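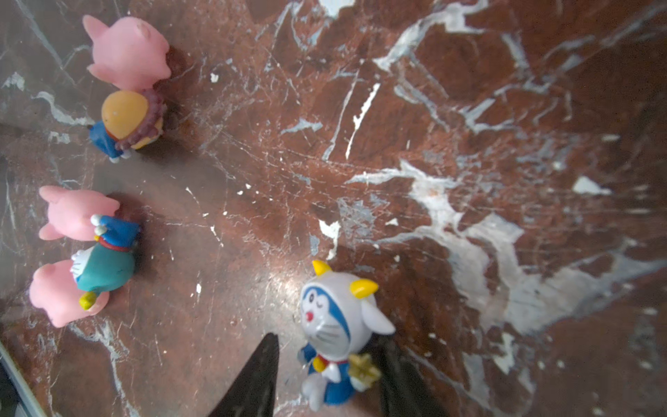
Gripper comparison: pre-run checklist, wrist camera view

Workshop > Test records > Grippers > Arkon fingers

Overview | Checklists | Faults | Contacts

Checked by: Evie Penrose
Period: July

1. Finger condition. Dark pair fitted. PASS. Tighten the screws again after 50 cycles.

2. Target between fingers. Doraemon figurine with horned hood stands between the two fingers. PASS. Horns are a snag risk on the way up; grip at the body.

3. Camera focus. COMMENT. Target slightly blurred, right finger well out of focus. Reset focus before comparing with the Ralholm unit.

4. Surface. Polished marble, reddish-brown with white veining. COMMENT. Glare near the figurines. Lower the lamp if detection drops out.

5. Clearance. Pink pigs and other toys grouped on the left. PASS WITH COMMENT. Approach from the right, closing speed at setting 2.

6. Emergency stop. Tested at the pendant and at the bench. PASS.

7. Controller log. Flititz logger started, clock checked. PASS.

Open actions: items 3 and 4. Repeat both after any change of fingers.

Related items
Ralholm fingers: pre-run checklist
Chantharasri wrist mount: cable wear
Flititz controller: stop test record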